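Product Teardown & Assembly, Week 2 handout
Molded parts: reading them, handling them, laying out the bench
Notes by Kaede Furukawa, for the Monday group

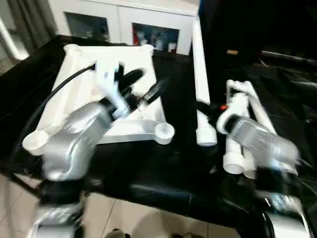
Fig. 1. White molded frame on black cloth, feet at the corners.

Bring this sheet back next week, there are only 10 spare copies.

1. The cloth

Dark part, light cloth. Light part, dark cloth. Same rule as last week. White plastic on a white bench and you lose every rib, every recess, and you will lose the small screws too. With black behind it the gaps show up right away, see Fig. 1, cloth visible straight through the openings.

Glossy vs. matte. Glossy wipes clean and parts slide on it. Downside is glare, look at the bright lines along the folds in the figure. Matte is better for inspection, worse for dust. Our bench cloths at Ebihara are a mix, take what's there.

Folds: smooth out the part you work on. Wrinkles hanging over the side don't matter. Wrinkles under the part do, it will rock and you'll blame the part.

2. Reading a molded frame

Before you touch a tool, pick out these:
- outer rim (raised, gives stiffness)
- ribs (thin walls across the inside, stiffness again without the weight)
- recesses (somewhere for another part to sit, or just plastic saved)
- openings (weight, access, cable routes)
- feet or corner cups

Ribs should be thinner than the wall they join. Rule of thumb from Minoru's lecture, a bit over half. Too thick and the plastic shrinks as it cools, leaves a dimple on the good side (sink mark). Run a fingernail across the outside face, you'll usually feel it before you see it.

Corners are rounded for a reason. Sharp inside corner = crack starts there. The Dremside bracket from week 1 cracked at exactly that spot, go look at it again, it's in the drawer under the window.

Draft angle: the walls lean a tiny bit so the part comes out of the mold. Commonly 1 to 2 degrees. Put a small square against a rim wall and hold it up to the light.

3. Feet

Feet first, always. Set the part down, press each corner in turn. If it rocks, turn it a quarter and press again. Still the same corner? Part is warped. Different corner now? It's the table or the cloth.

Mark a bad corner with tape, never with marker. Marker gets into textured plastic and does not come out, Genji has a whole box of Jikach frames to prove it.

4. Handling

Hold by the rim, not by the ribs. Two hands for turning over. Keep the middle of the cloth for the part and hand tools you are using that minute, everything else goes to the tray. Cables come in from the side or from above, never under the part.

Pen-shaped tools (picks, scribes, thin drivers): grip the thick end, keep the tip pointing away from your other hand, come in at a low angle over the rim. Straight down into a recess is how tips get snapped.

5. Why we bother

Cost numbers from Renato Rivadeneira's talk. The tool for the Skeltano tray frame was quoted on a run of 3,000 pieces. Below that you'd machine it or print it. Above that every gram counts, hence all the holes. When you sketch your own frame for the assignment, write the run size at the top of the page BEFORE you draw anything.

6. For next week

Sketch one molded frame from home (printer tray, drawer insert, fan base, whatever). Top view and underside. Label rim, ribs, recesses, openings, feet. Find 2 places where the designer saved material and 2 that you think would crack first, with a line each on why.

Pencil is fine. Photos alone are not acceptd.

Questions to Mio Sakamoto, in the workshop until 5:30 most days. Safety glasses still missing from the left hook, if you have them pls return.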